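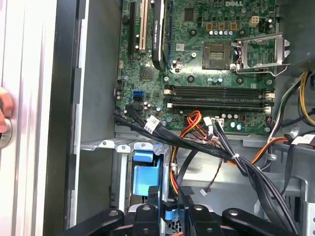

Mounting boards for a client presentation is one of my favorite jobs in a small agency, and I know that sounds odd! Everyone else is fretting over slides and there you are at the big table with a fresh blade and a stack of clean board. These are the tricks I keep coming back to, mostly picked up getting the Rezende pitch out the door in July.

**Cutting**

- Change the blade before you start, then again when it begins to drag. A dull one tears the paper face and leaves a furry edge.
- Make three light passes instead of one heavy one. The first scores the paper, the second goes through the foam and the third frees the back.
- Stand up to cut. You'll see the line better and your wrist stays straight.
- Cut the board bigger than the print, mount the print, then trim both together. You get a perfect flush edge every time – so satisfying.

**Sticking**

Spray glue is wonderful stuff, but take it outside or open every window you have, and lay down far more newspaper than you think you need. Spray the back of the print, wait until it's tacky, then lower one short edge and smooth toward the other with a clean dish towel folded into a pad. If you get a bubble, prick it with a pin at a low angle and press it flat with a fingertip.

Let prints rest overnight before you mount them if you can. Fresh ink smudges under a towel, and I've had to redo a lovely dark blue logo for Bimus at the last minute.
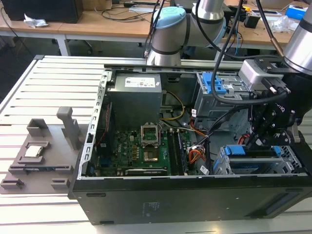
Emerson Sampaio wrote in to say that low-tack tape along the top edge works even better than lowering by eye: tape the print face up where you want it, flip it back like a hinge, spray, and fold it down again. I tried it on the Clandard boards and he's right, they came out dead square!

**Carrying**

- Put tissue between boards, face to face, and wrap them in pairs.
- Number the backs in pencil in the order you'll show them. Cledwyn Parry adds the client's name too, handy when two pitches fall in the same week.
- Tape cardboard corners on the outside ones. Old cereal boxes are great for this.
- Pack a small kit with a white eraser, a glue stick, a spare blade with its cover on and a few pushpins. 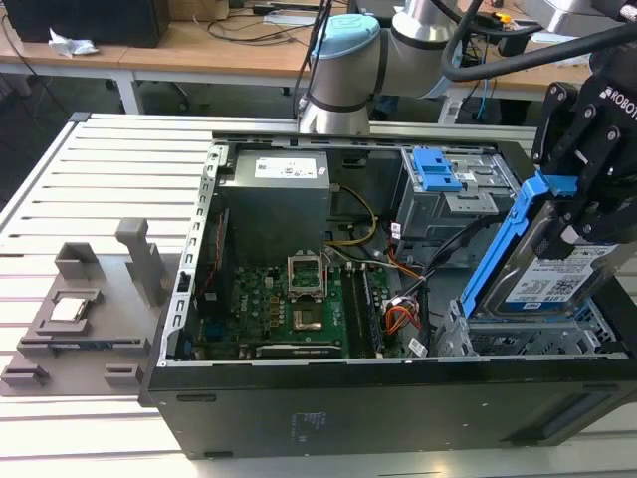 *Desktop tower with its side panel off, on a slatted worktable.*

**Afterward**

Save your used boards! The backs are fine for rough layouts, and the offcuts make good spacers for shipping samples. Sticky ruler edges come clean with a little cooking oil on a paper towel, followed by dish soap and warm water. Dry the ruler well before it goes near paper again.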